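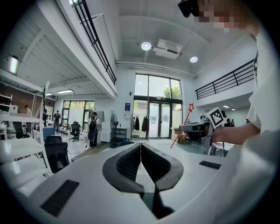 The people who teach the machines at Vollum

Nelly Cuadros had packed returned clothing for nine seasons when her supervisor at Vollum asked if she wanted to try something new. The new thing was a gripper you hold in your hand, two curved black finger pads on a white body, and the job was to go on doing what she already did, only through it.

"I said yes before he finished," she says, laughing. "I fold sweaters in my sleep, so why not fold them with pincers?"

The first week was humbling. A task that took her seconds with bare hands took ages with the tool, and buttons were the worst. "I wanted to throw it across the room! You suddenly find out how much your thumb has been doing all these years."

Now she leads a team of 21 at the company's training space, a bright, tall room with a mezzanine and big windows onto the trees. They work through everyday jobs with the grippers, and the recordings go to Ojala, the partner that builds the arms used on the returns line. When an arm fumbles a sleeve, somebody from Ojala calls Nelly, and she and the others work out how a person would have caught it.

That phone call is her favorite part of the work. "For years they asked us how many. How many boxes, how many per hour. Now they ask us how. How do you know the zipper's going to snag? And you know what, we have opinions!"

The line itself has changed too. The first two arms started in June, on the heavy bins, and she doesn't know a single person who misses lifting those. Shifts are quieter. Some of the packers moved over to checking and mending, a few went to the training team, and one friend of hers left for a bakery, which she still hasn't forgiven (the bread is very good, she admits).

Was she afraid for her job? She takes her time with that one.

"Sure. I'm 54, I've got a mortgage. I asked straight out in the meeting, what happens to us when it's learned everything? They said the contracts on the training team run two years and then we talk. I'd like more than that, and I keep telling them."

She'd also like better pay for the people doing the recordings, lighter tools, and a longer break in the afternoon, when wrists get tired. The break they got. The tools are being looked at.

None of it has dimmed her pleasure in the thing. She talks about the morning an arm picked up a scarf by the middle, gave it a little shake and laid it flat. "That shake is mine. I do that shake! I called my sister on my lunch break to tell her."

Next on her list are fitted sheets.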